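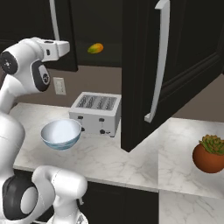 # Used vans and light trucks: the questions we get asked

Gunditz Vans sells second-hand panel vans, Lutons, dropsides and 7.5 tonne box trucks to small firms. Angharad Vaughan wrote most of the answers below and Kamrul Khan, who runs the workshop, argued with her over the rest. We sell these vehicles, so read everything here with that in mind. We would.

## Buying

**Is low mileage a good sign?**

Sometimes. A van that has done very few miles in town may have had a harder life than one that has sat at a steady speed on the motorway. Short trips clog particulate filters, wear out clutches and knock the suspension about. We are more interested in how the miles were done and whether the oil was changed on time. If a seller's whole case is the number on the dash, ask for the MOT history and see whether the readings climb in a sensible way from year to year.

**What does "full service history" mean?**

Less than it should. There is no agreed meaning, and we have been offered vans with a "full" history that turned out to be four stamps and a gap the size of a lockdown. We use the phrase only when we hold an invoice or a digital record for every service the maker's schedule asks for. Otherwise the advert says "part history" and lists what we have got. You can read the paperwork before you pay anything. Stamps without invoices don't impress Kamrul much.

**One owner must be better than three?**

Not always. One owner can be a hire company with 50 different drivers. Three owners can be three careful plumbers. The log book tells you who the registered keeper is and how many there were before. It won't tell you who was behind the wheel.

**Do you sell ex-hire and ex-fleet vehicles?**

Yes, plenty, and we say so in the advert. Fleet vans tend to be serviced on time and driven without much love. Look hard at the clutch, the sliding door runners, the load floor and the driver's seat bolster.

**Has it been in an accident?**

We run a provenance check on every vehicle and give you a copy. Please don't treat it as gospel. It picks up insurance write-offs, outstanding finance and reported thefts. It does not pick up the wing that somebody's cousin replaced for cash. We put a paint gauge over the panels and write down anything odd, but a good repair can get past us too.

**Can I bring my own mechanic?**

Please do. Use ours to put it on the ramp if you like, and stand underneath with a torch. If a dealer won't let an independent inspector near a van, go elsewhere.

**How long can I have on the test drive?**

As long as is reasonable, and with one of us in the passenger seat. Go on a faster road as well as round the estate. Ask us to leave the engine cold if you're coming first thing, as a bad starter or a rattly timing chain is easier to catch that way. For the 7.5 tonne trucks you need the right entitlement on your licence, and we'll want to see it.

## Weights and licences

**Can I drive a 7.5 tonne truck on a car licence?**

It depends when you passed. Drivers who got their car licence before 1997 usually have C1 on it already. Later ones generally don't, and need to take a test. Check the back of your photocard or the online record before you fall for anything. If you're driving for work you may need a Driver CPC and the operator may need a licence of its own. Ask the DVSA or a transport consultant about your case. A salesman's opinion won't help you at the roadside, and that includes ours.

**How much will it carry?**

Take the plated gross weight, take away what the vehicle weighs with you, your mate, fuel, racking and tools in it, and the answer is what remains. Brochure payloads are usually worked out for the barest version going. Tail lifts are the great payload thief on Lutons. Ask for a weighbridge ticket. We have one for most of our Lutons and will get one for the others before collection if you ask when you leave the deposit.

**Do you fit racking?**

We don't. We used to, and weren't very good at it. Thắng Đoàn at Tirkon does work we are happy to point to, and you'll pay him directly. We take no commission.

## Price and payment

**Are your prices plus VAT?**

Most are, and the advert says which. Vans bought from people or firms who couldn't reclaim the VAT are sold with none to add, so compare like with like. A "cheap" van is often just a van with the tax left off in small print.

**Do you charge an admin fee?**

No. Some dealers add £100 or even £200 for "documentation" at the desk. We have never had it explained to us what the documentation is.

**Will you haggle?**

A bit, on vans that have been here a while. If we knock a large sum off in the first minute, you should wonder who set the price.

**How big is the deposit?**

£200 holds a vehicle while you arrange money or an inspection. You get it back if your inspector finds something we hadn't told you about. If you simply change your mind after we've turned others away, we'll talk about it, and we may keep £50 of it towards costs already run up.

**What about finance?**

We introduce customers to a broker, Ilico, and we are paid when a deal goes through. They'll tell you how much if you ask, so ask. Get a quote from your own bank too. Look at the total repayable and the balloon payment before the monthly figure, which can be made to look like anything.

**Do you take part exchange?**

Yes. You'll nearly always get more selling it yourself, if you can stand the phone calls.

## After you've bought

**What warranty comes with it?**

Vans under our own age and mileage limits get three months from us, covering engine, gearbox and drive axle. The limits are printed on each advert. Work is done in our workshop where we can manage it. Your legal rights sit alongside that, and they differ depending on whether you buy as a private person or as a business. Trade buyers have fewer, so read the invoice.

**Should I pay for an extended warranty?**

We've gone back and forth on selling these. Read the claims limit, the hourly labour rate it will pay, and the list of what counts as wear and tear. Injectors, turbos and emissions parts are what go wrong on a modern diesel, and some policies cap or leave out exactly those. Quyên Võ in our office will print the terms for you to take home. She won't ring you afterwards.

**Is it allowed in clean air zones?**

Euro 6 diesels currently meet the standard in most charging zones in England, and most older diesels don't. The rules vary by city and can change, so put the registration into the official checker yourself. We'd be wary of anyone promising what will be allowed in five years.

**What about electric vans?**

We keep 2 or so in stock at most. They suit a fixed round with a charger at the yard. They suit long days with a full load and a trailer rather less. Ask for a battery health report, and knock a fair chunk off the claimed range for winter. February is a good month for a test drive if you want the truth.

**Do you deliver?**

Yes, on a transporter or driven, and the price goes on the quote. We would still like you to come and see the van. Photographs flatter paint.

**Your reviews are all very good. Are they real?**

Fair question. The ones on our own site are from customers, but we choose which to put up, as every dealer does. Uyên Kiều, who runs the Hầu catering vans, has bought from us more than once and doesn't mind being rung by people who want to hear about the one that went wrong. It was a gearbox. Ask the office for her number, and have a look at the independent review sites as well, starting with the lowest scores.

**Who do I complain to?**

Angharad first, by email so there's a record. If her answer doesn't satisfy you, ask for our written complaints procedure, which says who to go to next.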